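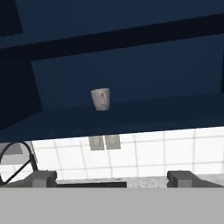
星期二，晚上十点多

耳朵里还有水。右边那只。歪着头跳了半天，楼下大概以为我终于开始锻炼了，其实他们没猜错，只是时间对不上。

今天第三次游泳课。上次写日记的时候我还信誓旦旦说这周要换气，要像个正常哺乳动物那样在水里换气。现在汇报一下：会吐气了，吸气还要再商量。小仓老师（Misaki Ogura，课表上只写罗马字，她自己说叫小仓就行）讲得很清楚，脸埋进水里，慢慢吐，转头，吸，再埋回去。她讲的时候我点头，我这个人点头一向点得很好，从小学起就是全班点头最有说服力的学生。然后下水，脸埋进去，吐气，转头，张嘴，精确地喝了一口池水。再来一遍，又是一口。到后来我已经能喝出深浅水区的区别，浅水区那边更有内容。

报名是五月底的事，当时觉得六月是个适合重新做人的月份。前台小姑娘给我填表，问年龄，四十四。问身高，一百六十五。问有没有基础，我说会狗刨。她低头找了很久，表上没有这一项，最后在“无”后面打了勾。我站在那里，觉得狗刨这三十多年白刨了。

我那点狗刨还是小时候在水库边上学的，老师是我表哥，教学法是把我推下去。后来我一直对外宣称自己会游泳，简历上“爱好”那一栏也写过，居然还被面试官追问过一次：您一般游什么姿势？我说自由泳。从字面上讲也没撒谎，确实挺自由的。

泳池在Ratholm那栋旧楼的地下一层，要先下一段楼梯，再穿过一条永远在拖地的走廊。那位拖地的大爷每次都恰好拖到我要走的那一格，我贴着墙过去，他就看着我的鞋，目光沉痛。更衣室的柜子要投一枚硬币才能锁，我每次都没有硬币，每次都去前台换，每次都下决心钱包里备一枚，然后拿去买了酸奶。今天总算记得带了，柜子却把硬币吞了，锁也没锁上。我对着它站了一会儿。一个裹着浴巾的老太太从我身后伸手过来，在柜门右上角拍了一下，硬币掉出来了。她什么也没说就走了，背影相当有气派。

泳镜是新买的，Clindura牌，包装上写着“专业防雾”。下水不到五分钟就什么也看不见了，我在一团乳白色里游，十分安详，直到撞上水线。小仓老师说新泳镜不要用手指去擦里面。我说我没擦。我擦了。她看着我镜片上那枚完整的拇指印，没再追问，换了个话题，讲打腿。

打腿也有话可说。抱着浮板打腿，理论上人应该往前走。同班那个高中生打起来像装了马达，我打起来原地不动，有一阵子还隐约在后退。我观察了池底的瓷砖缝，确实在后退。小仓老师蹲在池边研究了好一会儿，说她教了这么多年，脚踝这么硬的不多见。语气里有一点学术上的兴奋。回家要做的功课是跪坐，压脚背，看电视的时候做。我刚才压了，看完了天气预报的前半截，后半截是躺着看的。
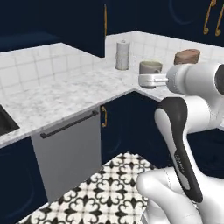
游泳这件事最骗人的地方，是下课以后的饿。别的运动饿得有商有量，游泳的饿是直接来敲门的，人还没擦干，脑子里已经在排菜单了。回来的电车上我闭着眼睛，想的全是别人家的厨房：转角的白色大理石台面，上面搁一只灰色陶杯，小把手朝右，再往右一点是个棕色的、又矮又圆的东西，像面包，也像蛋糕，是哪个都行，我不挑。我到家以后站着吃了昨天剩的炒饭，冷的，锅也没下灶，筷子是从沥水架上随手抽的，两根不一样长。吃到一半想起小仓老师说课后要先喝水再吃饭，于是停下来喝了口水，心里说，今天喝得够多了。

炒饭之后又吃了半包苏打饼干。再之后是那半根黄瓜。按教练手册的说法，一堂课消耗的热量相当可观，我想我已经全额退还，还附了利息。

说回课上。班里的人我慢慢认全了，名字一个也对不上，都靠泳帽认。红泳帽就是那个高中生，说是他妈给报的，全程面无表情，学什么都是一遍会，我们都不太喜欢他。条纹泳帽是位退休的会计，每做一个动作之前都要问清楚为什么，小仓老师教漂浮，他问浮力的作用点在哪里。问完他就沉下去了，沉得很从容，像是对答案不满意。还有一位戴花泳帽的，从第一堂课起就只在池边坐着，脚伸进水里，说自己在适应。今天她往下挪了一级台阶，水到膝盖，大家鼓了掌，她也给自己鼓了掌。我觉得整个班就她心态最好，学费也花得最舒服。

我是灰泳帽。不知道他们背后怎么说我，大概是“喝水的那个”。

中间休息的时候，会计跟我聊起他的膝盖。到了我们这个岁数，聊膝盖就像年轻人聊星座，先报自己的，再问对方的，然后看合不合。他左膝，我右膝，很合。他说他每天早上吃一种叫Pletska的什么软胶囊，吃了以后感觉没有变化，可是也不敢停，怕停了才知道原来是有变化的。我说这个道理我懂，我那份年金保险也是这么交下来的。 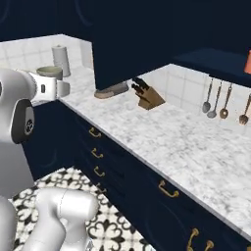 他又说他报游泳班是医生的建议，医生原话是“游一游也没坏处”。我问他觉得怎么样，他说目前看来，坏处还没找齐。

休息完教仰漂。这个我意外地行。躺上去，耳朵没进水里，外面的声音一下子全远了，只剩自己喘气，呼哧呼哧的，像隔壁住了个胖子。天花板上有根管子，包着银色的布，有一段布散开了，垂下来一条。我漂着看那一条，想到周五要交的校样，想到冰箱里那盒豆腐，想到年轻时候搬家弄丢的一把伞，挺好的一把伞。小仓老师在旁边说，很好，就这样，肩膀再松一点。她一夸我，我就想回答“谢谢”，一开口，又喝了一口。

这一口呛得比较正式，咳了很久，高中生都看过来了，脸上第一次有了表情。

下课是八点四十五。吹头发的时候又碰到那位会拍柜子的老太太，她用一个很旧的吹风机，自己带的，声音像割草。我壮着胆子跟她道谢，说刚才那一下真管用。她关了吹风机，说那个柜子欺生，拍右上角，别拍左边，左边越拍越紧。然后打量我一眼，问，学的？我说学的，第三次。她说她是六十岁以后学的，头一个月天天喝水，喝得晚饭都省了。说完又开了吹风机，我后面的话就都没人听见了，也没有什么后面的话，就是想问问第二个月怎么样。

回来路上经过Hourani，橱窗里那件泳衣还在，深绿色，写着打折。我现在这件是十几年前买的，屁股那里已经有点透，这个情况我是上周在更衣室的镜子里发现的，在那之前我已经穿着它上过两堂课了。不去想。站在橱窗外面算了一下，单次课是十八块，一件泳衣够喝好几堂课的水。没买。走出去二十步，又折回去看了眼尺码，没有我的，于是心安理得地回家，省下一笔。

还有一件事要记，免得下次又忘：上次课后头发没吹干，脖子僵了四十八个多小时，转头看路要连腰一起转，过马路像个检阅部队的。今天吹干了。后脑勺那块还有点潮，刚才摸了摸，应该没事。

妈妈晚上来电话，问我最近在忙什么。我说学游泳。她说你不是会吗。我说会是会，再巩固巩固。她又说你表哥当年教得多好啊，你看你一推就会。我说是。她说你表哥现在在教他孙女骑自行车。我在电话这头替那个孩子沉默了一下。

挂了电话才发现泳衣还在包里捂着，连毛巾卷成一团，打开来一股氯气味，整间屋子立刻像个地下一层。洗了，挂在浴室窗口，滴答滴答往盆里掉。泳镜也冲了，这回没用手指，放在洗手台上晾着。拇指印还在，冲不掉，可能得跟着我一直到毕业。

脚背再压五分钟就睡。压了三分钟。小腿肚子抽了一下，像条鱼在里面翻身。

下次课要带的：硬币（别买酸奶），耳塞，一条干毛巾留着路上垫脖子，吃的，要能在电车上吃又不掉渣的，香蕉吧。明天下班去买香蕉。

右耳刚刚“啵”的一声，通了。热乎乎地流出来一点，弄湿了枕巾，翻个面。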